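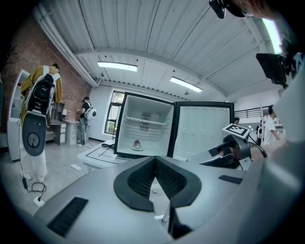 November, fridge task, station 2. Entry covers the left gripper dropout, 2:15 pm onward.

Symptom: jaw width reading on the left hand-held unit froze at 19 mm while the finger pads kept moving. Pose tracking stayed up the whole time, so the operator got no warning and kept recording. Shengli Tang caught it on playback when the onion went from plate to shelf with the jaw apparently never closing.

Extent: 149 episodes in the session, last 8 bad. Flagged, not deleted. Right unit clean throughout.

Checks so far:
Swapped battery pack. No change.
Swapped cable from the Wekard spares bin. Reading came back, froze again after 15 minutes.
Original cable on the bench: continuity good straight, opens when bent hard at the strain relief.
Encoder connector inside the housing: one latch not seated. Reseated, ran over an hour with no freeze.

Probably two faults, cable and latch. Can't say which one started it. The old cable is tagged and in the Grendeck drawer, do not put it back in service.

The logger is the worse problem. It repeats the last good value when the encoder goes quiet and writes it with a fresh timestamp. Asked Dissanayake to make it write a null and beep. Until that is in, open and close both jaws fully before each episode and look at the live plot.

Still open: check last week's sessions for flat jaw traces. Order latches.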